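Odds and Ends from the Upstairs Workroom
Posted October 20, 2022 by Lyle Lindqvist

Well, it took me long enough, but the workroom page is finally up. Several of you have been asking since January what the upstairs at Bellamy looks like these days, and I kept promising pictures and then finding something else to do (usually looking for my keys, if you know me at all). So pull up a chair and get comfortable, and I'll tell you a little about the place before we get to the tabletop.

We moved over from the old Drosier building with more boxes than sense. The room is 428 square feet, which sounded enormous on paper and felt a good deal smaller once the furniture came up the stairs. There are 4 flights of those stairs, by the way, and I remember every one of them. The gray floor was already in when we came and I've grown quite fond of it, since it hides a multitude of sins between sweepings!

The table is the heart of the room, as far as I'm concerned. It has a white top with a light wooden border, and I have always liked how that bit of wood warms things up against the black and silver rails. I'm a great believer in a pale work surface. You can find a dropped screw on it in no time, and a dark dish or a set of keys stands out from clear across the room. The price you pay is that it shows every mark, and I have scrubbed at those brown scuffs with everything under the sink, including half a bottle of Lumine cleaner, and made my peace with them.
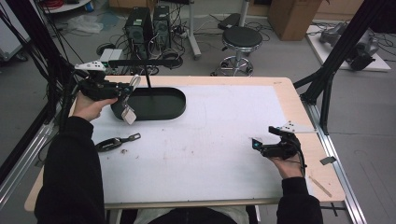
At the white table, with the dark green oval tray toward the back and a little black key fob down at the near left.

I'm partial to that tray. It's shallow, with a raised rim, so small things stay put in it, and the green is a color I'd happily have on every shelf in the house. It came out of a box of kitchen things from the Sovport flea market, where I had gone for a lamp and come home with no lamp at all, as usual. My sister says it was meant for olives. I think it would do just as nicely for paper clips or buttons or the mail.

The round black stool beyond the table is the best seat up here, in my opinion. It has a chrome base with a footring, and casters too, so you can scoot from one end of the room to the other without getting up, and I'm afraid I do. The two black computer towers share that part of the floor with a tangle of cables that I have been meaning to sort out for months. I bought a pack of 400 cable ties for the purpose and it is still in the drawer, unopened.

More pictures when I get around to it. If you've got a good trick for getting scuffs off a white tabletop, please do write and tell me, I'll try anything once.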